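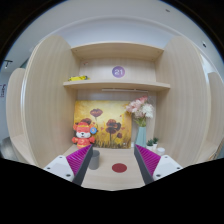 Which pads do we go with for the next round? The ribbed ones on the Fetier hand-held, Skudwood pads stay as backup until the slip numbers are in.

**Gripper trial mtg, Tuesday**
Present: Justinas Lill, Ruxandra Bălan, Chaiyaporn (first half only)

**1. Pads**
- Ribbed vs Skudwood flat. JL prefers ribbed on small cups, RB not convinced on thin flat stuff, keeps having to tilt to get under it.
- Agreed: 400 grasps per pad type before anyone argues again.
- Screws on the finger bases working loose. Threadlock, JL to do tonight.

**2. Camera**
- Wide lens stays. Edges bend a lot, calibration needs redoing, old file is from the previous mount.
- RB asked for shorter exposure under the shelf lights. Will try 4 ms.

**3. Controller**
- Wostent box dropped out 3 times on Monday's log. Cable or firmware, no one sure. Chaiyaporn to swap cable frist.
- Latency 38 ms, ok for now.

**4. Booths**
- Leave props where they are between pad swaps, otherwise runs dont compare.

**Actions**
- JL: threadlock, spare pads
- RB: calibration, exposure test
- Chaiyaporn: cable

Next mtg same time, bring logs.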